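Kinyua holds on at Skendorside as mud shortens the day
27 Feb 2023
By staff

Heavy going at the Skendorside enduro, where Jeptoo Kinyua took the Open class by four seconds after organisers chopped the last loop. Creek crossing was up over the axles by lunch. No argument from the riders.

Kinyua (Wisum Racing) led from the second special test but never got clear. Stalled it twice on the clay hill, lost the front in the pines, and had a Marsden bike in sight for most of the third loop. "I couldn't see a thing, I'd chucked my goggles by then," she said at the finish. "Just kept it in second and hoped."

The field of 865 entries across all classes is the club's biggest yet, and parking showed it - utes back to the highway gate by breakfast. Juniors got their full distance in before the worst of the rain. Vets ran one loop only and will be scored on that.

Eight riders were docked time for missing the fuel check. Two have protested, results for Vets and Clubman stay provisional untill that is heard.

The Marsden team swapped a clutch between loops and still made there minute. Good work in a tent with no sides. They were less happy with the arrowing in the pines, where a few of the front runners went straight on at the old log landing and had to turn around. The club says the turn was marked. Riders say it was marked late.

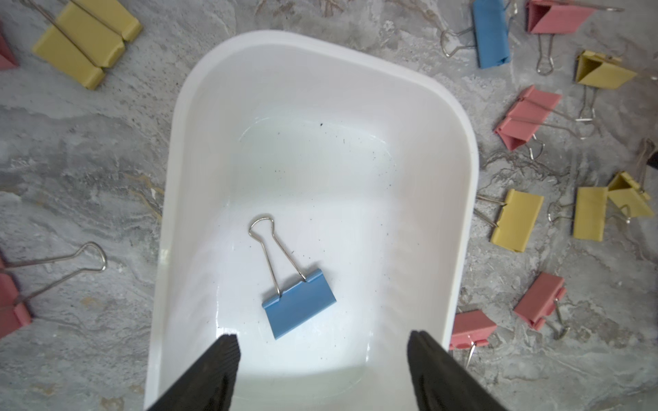
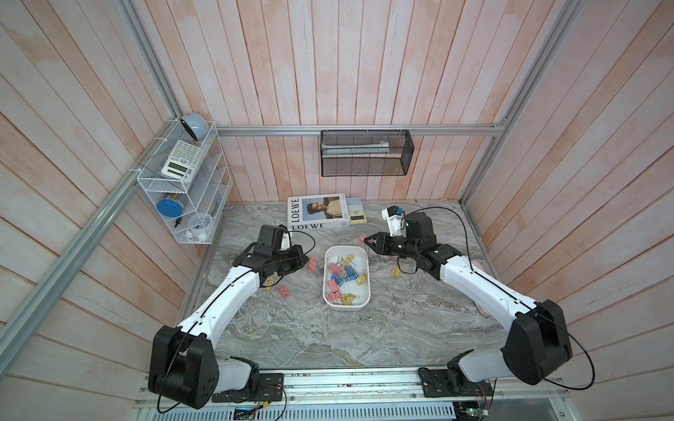
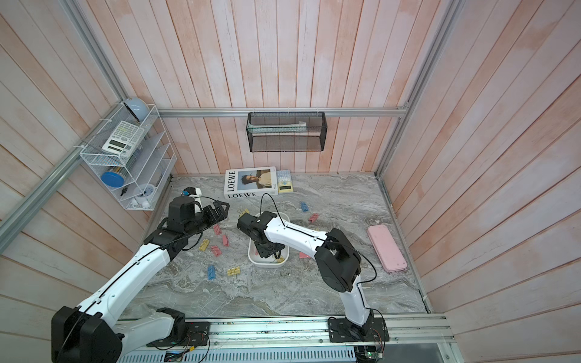

Kinyua now takes an 8 point lead to Sotomier, a much drier and faster track, rocky up top. She was second there last year on a smaller bike and reckons the longer tests suit her. Wisum will run the same suspension with stiffer springs - no time to build anything else.

Entries for Sotomier are capped at 2000 and Juniors is already close to full. Late entries online only, nothing taken at the gate. Noise testing the afternoon before, bring your licence.

Recent items
Sotomier: revised start order and camping map
Marsden confirm two riders for the full series
Clubman points after round one
November trail ride moved to new property
Wisum Racing sign junior for 125 class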